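How to Oil a Wood Tabletop

Start with a bare, clean top. Wipe off dust with a dry cloth, then sand with the grain using 180 grit and finish with 240. Vacuum the seams.

Pour a small pool of oil in the middle and spread it thin with a lint-free rag. Leave it 15 minutes. Wipe off all the extra, or it will stay sticky.

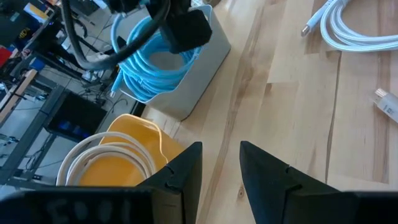 Light wood with seams and a small dark knot.

Knots and end grain drink more oil, so go over them twice. Let the top dry overnight and add a second coat the next day. Lay used rags flat outdoors to dry, as balled-up rags can catch fire.

Re-oil every November, before the heating comes on.

Posted by Kaan Kozan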